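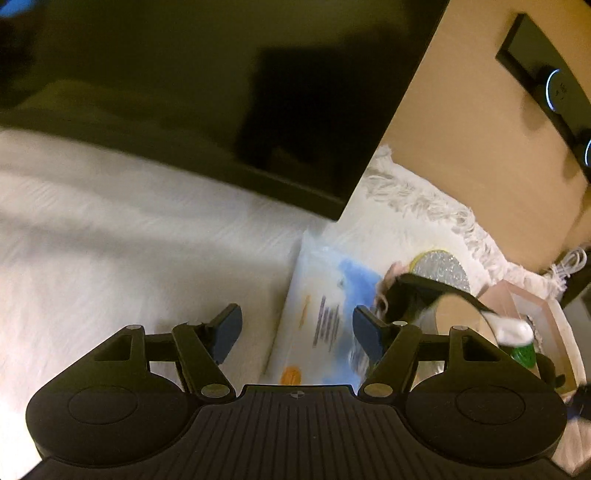
The driver for the Driretti gripper is 41 lines long, and the people who wrote it are slightly embarrassed by how much time they spend on the rest. The rest is a planner, a perception stack and a set of tools for looking back over what the other two have done. It lives in a single repository at Bunting, a software firm of modest size that occupies the upper floor of a former seed merchant's in Vestelwood.

Bunting makes no hardware. Its customers arrive with an arm and a gripper already chosen, and usually with a job that sounds simple. Pick things up from among other things. The firm's work is to turn that into code that can be left running.

The current job is called Flerkside, after the street where the first customer for it had its returns depot. Goods come back in every state, and someone has to sort them. The software has to find one item in a spread of household odds and ends, choose where to put two fingers, get them there and know whether it has hold of anything.

Soft plastic packaging takes up more of the team's week than any other kind of object. A white and blue packet lying on a plush cloth is a good case. The fabric is pale and brushed, the light burns out parts of it, and the white side of the packet gives an edge detector very little to go on. The blue side is easy. Early versions of the segmenter would find the blue strip, declare it to be the whole object and send the fingers to close on its middle, which put one of them down on top of the packet.

The fix took most of July. The team stopped asking the network for a single outline and had it return several, each with a score. The planner now considers grasps against all of them and prefers one that would still make sense if the best outline turned out to be wrong. It is slower. A plan takes 168 milliseconds on the office machine, which the engineers regard as acceptable for an arm that needs far longer than that to move.

Shiny black panels are the other regular nuisance. A screen or anything like one reflects the room, and the reflection has shapes in it. The depth estimate tends to go through the surface and report something further off. Bunting's answer is a plain one. Any large dark region with straight sides and disagreeing depth readings is marked as solid and given a margin, and the planner keeps the fingers away from it. Sometimes this rules out a grasp that would have been perfectly safe. The setting can be changed in the configuration file, and customers do change it.

Cords and fringes are treated in much the same spirit. The code doesn't try to model them. It has a class called "tangle", which covers looped cable, the tasselled ends of throws and rugs, and hair. The fingers may pass over a tangle but may not close within a set distance of one. The class was added after a long afternoon with a pair of scissors.

Knowing where the gripper is matters as much as knowing where the packet is. Each one carries a small round mark, split into light and dark quarters, in the middle of its plate near the straight edge. The software looks for it in every picture. If the mark has shifted from its expected place, the camera mount has moved and the calibration can't be trusted. The check used to run only at start-up. It was moved into the main loop when a whole day of logs proved to be a few pixels out, and it costs so little time that there was no argument about keeping it there.

Those logs are the part of Flerkside the team talks about most readily. Every attempt is stored with its picture, the outlines considered, the plan chosen and the commands sent. A tool called the replay bench loads any of them and runs the current code against the old picture, with no arm attached. Before a change is merged it must go through a fixed set of 1023 stored attempts. The report lists each one where the new plan differs from the old, and an engineer has to look at them. On the last release there were 17. Most were small shifts in finger angle. Two were plainly worse, and the change went back to its author.

It's a dull way to work and it has drawbacks. A replay can show that a plan is different but can't say how the packet would have behaved, so plastic that slides or folds still has to be tried for real. The set also ages. Packaging changes, and a set full of last year's packets will happily pass code that can't cope with this year's. Old entries are retired a few at a time, and there's a standing disagreement in the office over which ones should go.

The next release will change how the fingers close. At present they stop at a width worked out in advance, with a small allowance for squashing. The new controller watches motor current and slows down at first contact, which should be kinder to thin film. It already runs on the test arm, though the replay bench has nothing to say about it yet, because the older logs didn't record current at a high enough rate. New ones are being collected, and the fixed set will have to be partly rebuilt before the controller can be merged.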